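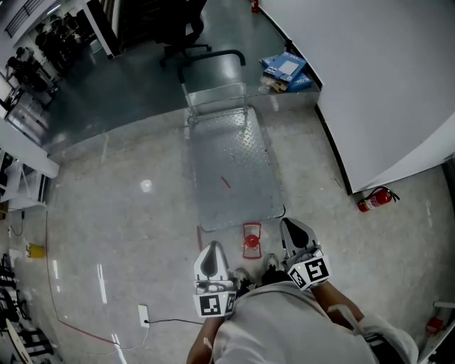
By Venkataraman, for the Stullport Word List
Last updated February 17, 2023

README for the Stullport Word List

Welcome, and thank you for opening this file before the big one. The Stullport Word List is a collection of dialect words and sayings from the harbour town of Stullport and the farms on the Wudholm side of the river. It holds 2452 entries, gathered from conversations, letters, parish magazines, shop ledgers and one very long recipe book that smelt strongly of nutmeg all the time I had it in the house.

I started the list for my own pleasure, having married into a family who said "fullish" for overcast and "to snib" for shutting a gate with your hip, and who were quite surprised to hear that other people didn't. It has grown a good deal since then, and I'm very glad to share it.

What you get

wordlist.csv is the main file, with one row for each entry.
sayings.csv holds the 174 longer phrases and proverbs, kept apart as they made the columns of the main file terribly wide.
sources.txt tells you what the source codes mean.
changes.txt is my diary of corrections, and is chattier than it ought to be.

Columns in the main file

headword: the word as most people in the town would spell it, if they were made to.
other_spellings: separated by semicolons. Some words have a great many, and I have kept them all.
part: noun, verb, describing word and so on. I've used "call" for things shouted at animals or children.
meaning: in plain English, as short as I could bear to make it.
example: a sentence in which the word was used. Empty where I only had the word itself.
side: S for the town, W for Wudholm, B for both. People feel strongly about this column.
source: a short code, explained in sources.txt.
sure: a number from 1 to 3, where 3 means I'd happily defend the entry over supper and 1 means I have it from a single scrap of paper.

How the words were gathered

Most of the spoken entries come from long afternoons with a notebook, and I wrote down the word first and asked what it meant later on, so as not to stop people in full flow. Everyone quoted agreed to it, and names have been left out of the files altogether. The written entries were copied by hand and then checked against the page on another day, with fresh eyes and usually a fresh pot of tea.

There are 11 entries marked FUVA in the source column. Fuva is the old game played with flat stones on the slipway, and its scoring words are so tangled up with one another that they really want reading as a group. Sort by source and they will all come out together (do read "dunsel" before "half-dunsel" or you'll be lost!).

Known troubles

Fishing and weather are very well covered, kitchens fairly well, and the railway hardly at all. The words lean towards older speakers, and I should dearly like more from the school playground. Accented letters sometimes come out as nonsense if you open the file in an old spreadsheet program; choosing UTF-8 when you bring it in will put that right. Please don't sort the sayings by their first word, as half of them begin with "Well".

Using the list

You're welcome to copy it, print it, teach from it or put it in a quiz, so long as you mention the Stullport Word List somewhere and pass it on under the same terms. If you use more than 200 entries in a book, I'd love to be sent a copy.

Corrections and new words can be left as an issue on the project page. Tell me where you heard the word and which side of the river you were standing on.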